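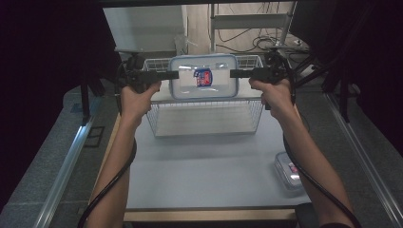 Erkeo Treasury Systems
Currency Exposure Program, progress report to the group finance director
24 June 2024
Period covered: April and May

1. Status

The program is on schedule for two of its three workstreams. The exposure register is complete and the hedging policy has been approved in draft. Connection of the Cikovmont ledger to the treasury platform is behind plan and is dealt with in section 4.

Spending to date is within the approved budget. No change to the total is requested in this report.

2. Exposure register

The register now holds every contract with a payment or receipt in a currency other than the dollar. It replaces the spreadsheets kept separately by the Cikovmont and Bangash offices. Both sets were reconciled to the general ledger at the end of May.

Roughly 200 contracts were reviewed. Most are short supply agreements priced in euros and settled within one quarter. The larger amounts sit in a small group of Swiss franc contracts at Cikovmont, where payment dates run into next year and the price is fixed at signature.

The review found duplicate entries in the Bangash spreadsheets. The same invoices had been recorded once on order and again on delivery, which overstated the euro position. The duplicates have been removed and the forward contracts taken out against them will be allowed to run to maturity. Closing them early would cost more than the remaining exposure justifies.

Intercompany loans are recorded in the register but are not yet included in the net position. Their treatment depends on the tax review, which is outside this program.

3. Hedging policy

The draft policy sets a minimum hedge of 40 percent of forecast net exposure in each currency, measured monthly. Committed amounts above the reporting threshold are to be hedged in full within three business days of signature. Forecast amounts are hedged in layers, with one layer added each quarter.

Permitted instruments are spot, forwards and swaps. Purchased options are allowed with prior approval from group finance. Written options are not allowed. The previous policy did not address them.

The policy was tested against month-end rates for the past five years. Layering reduced the swing in the quarterly result in most periods. It gave a worse outcome than no hedging in the quarters when the franc weakened steadily. This is expected from a program of this type and the policy text now says so, to avoid later discussion of individual trades with hindsight.

Counterparty limits are unchanged. One bank line is close to its limit at quarter end and will need to be raised, or the trades spread more evenly.

4. Ledger connection

The Pernix platform went live at Bangash in May. Daily balances load overnight and trade confirmations are matched automatically. Unmatched items are cleared by hand the next morning.

At Cikovmont the connection failed acceptance testing. The ledger exports value dates in local format and drops the currency code on reversed entries. The first fault has been corrected. The second requires a change to the export routine and a full retest, which adds 20 working days to the plan.

Until then, Cikovmont will continue to send its position by file each Friday. The file is checked against the register before any trade is placed. This leaves the franc position up to a week out of date, and the draft policy's deadline for committed amounts is being met by separate notice.

5. Open risks

Forecast quality. Sales forecasts from Cikovmont are still given by quarter and have to be split into months by treasury. Errors in the split feed directly into the hedge ratio.

Staffing. Dealing and settlement at Bangash are covered by the same desk during leave periods. A temporary separation through the group office is in place for July and August.

Hedge accounting. Documentation for the existing forwards is incomplete for trades placed before the register was opened. The auditors have been informed.

6. Next period

Retest and go-live of the Cikovmont connection.
Final approval of the hedging policy.
Request to raise the bank line noted in section 3.
First monthly hedge ratio report from Pernix data, Bangash only.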